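Section 6: Logging a cell search and handling seized papers

Read this before you touch the tablet. The Rivora records system will accept almost anything you type, and the vendor's claim that it "prevents errors" should be taken with a grain of salt. It prevents blank fields. That is a lower bar.

6.1 Opening a search record

1. Sign in with your own badge number. Shared sign-ins still work on older tablets, but they make the record close to worthless in a hearing.
2. Tap New Search and pick the housing unit. Check the unit name twice – the list puts Cimar East and Cimar West side by side.
3. Enter the start time by hand. The automatic time is the time you opened the form, and officers often open it late.
4. Name every officer present, including anyone who only stood at the door.
5. Choose a reason. "Routine" is offered first and gets picked far too often. If there was a tip, say so.

Note: The Risk Score box fills itself in. We have seen no good evidence that it predicts anything. Leave it alone and don't quote it in a report.

6.2 Recording papers, drawings and maps

1. Put on gloves and place each sheet in its own sleeve.
2. Write the sleeve number on the label before the sheet goes in.
3. Scan both sides, even if one looks blank.
4. Under Description, write what is on the page. "Hand-drawn floor plan, two doors marked" is fine. "Escape plan" is a conclusion, and it belongs to the investigator.
5. Seal the bag, sign across the seal and enter the bag number.

Caution: The scanner drops pages without warning when a batch goes over 40 sheets. Split larger batches and compare the page total with your sleeves. 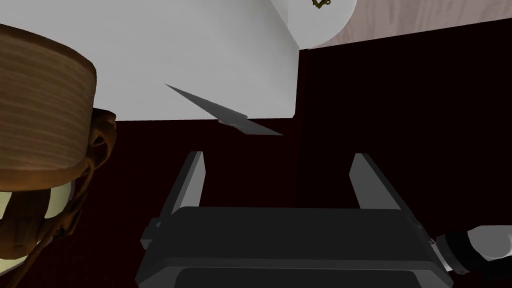

Can a record be changed after it has been closed?
Only by a shift supervisor, and the first version stays in the history along with the name of whoever made the change.

6.3 Closing the record

1. Read the summary screen from top to bottom.
2. Tap Close and wait for the green bar. A gray bar means the record is on the tablet and nowhere else.
3. Print form 44 and put it in the evidence locker with the bag.
4. Hand the detainee a copy of the property receipt and note the time.

Caution: The night backup starts at 1940 and is supposed to take a few minutes. Don't count on it. Records closed while it runs have gone missing, so hold yours open until the backup notice clears.

Report missing records to Pushpa Kashyap in the records office, with the bag number and the tablet number.

Section last checked 15 March 2024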